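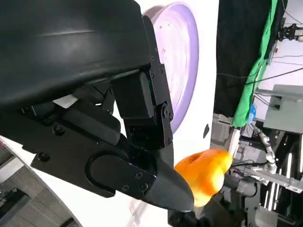 Orange bell pepper, close up.

Threads > Local News > Press Freedom

Posted in April by the Plirkdale Notebook

Good morning, all. I've had so many kind messages about the break-in at the Findcombe Courier that I thought I'd put everything I know in one place, so get comfortable (I do go on).

The Courier's office on the Plirkdale road was broken into a little before dawn. Two laptops are gone, along with a box of notes from the Hakala landfill stories. The petty cash was left sitting in its drawer, which tells you something, I think, though the police haven't said so.

For anyone new to all this, the Courier has been writing about the Hakala contract for 18 months. It's a tiny paper, 1,754 subscribers at last count, and it has still managed to get more paperwork out of the county than the rest of us put together!

Himel Waste, which holds the contract, put out a statement at noon saying it had no part in the break-in and wishes the staff well. I'm passing that along because it's only fair, and please don't go filling their inbox with accusations.

What the editors would like is for anyone who talked to the paper about the landfill to get in touch by phone, not email, for now. They're working under the assumption that some names may have been in those notes, and they feel just terrible about it.

This week's edition is still coming out, shorter than usual, with the second Hakala piece on page 2. I'll be picking mine up at the feed store like always, and I'll add to this thread if the police say anything more tonight.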